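Baskets at Burness: May gallery

We finally gave the baskets a page of their own! The shelf at Burness has been filling up since winter, and people keep asking what we use for mail, scarves, onions, dog leashes and all the other stuff that lands by the door. Temba is the big one, Starnurau is the flat tray, and Banier is the one with the lid (my favorite, it goes everywhere with me).
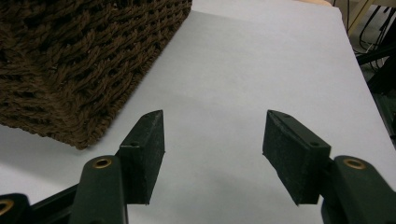

Dark brown twisted cord, braided good and chunky. I love how coarse and knotted it looks against white.

We had 15 on the shelf when we started this page and 3 have already gone home with friends. The lidded ones take me around 5 evenings each, so be patient with me on those! Two more trays are coming next month, in a lighter color, and I'll add them as soon as the rims are finished.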